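Home | Our projects | Reports | Partners | Contact
Print this page | E-mail this page

Mandeck Community Rooms: progress report to the Lallance fund, July

Dear Ms Krishnan,

With this report I inform you how we used the second part of the grant. The tea room is open again for the afternoon groups, and 53 persons are now registered. Before the works we had 30.

From the furnishing budget we have spent 639 pounds. This covers the covers for the long tables, the shelf beside the sink and a supply of paper cups. The knitted cloths did not cost us anything except the yarn. They were made in the handwork group of Inna Fedoruk, who also drew the pattern with the letter H, for Hikance, the old name of our street. The ground is orange and the letters are cream.

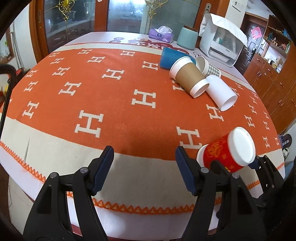

We put the white cover under the knitted cloth, so that the table is protected when tea goes through the stitches. Melati Liem has asked if the zigzag edging will survive the washing machine. We have not tested it yet, and for the moment the cloths are washed by hand.

The clearing of the tables after the session is still slower than we planned. Cups stay behind on the cloths, and the last group must often wait. From next month Yesenia Tello will begin the tidying at 5 o'clock, with two persons from each group to help her.

One delivery is late. The chairs from Ouazzani were promised for June and we have received only half of them. I have written to the firm twice and I will send you their answer when it comes.

With kind regards,
Qistina Saragih

Print this page | E-mail this page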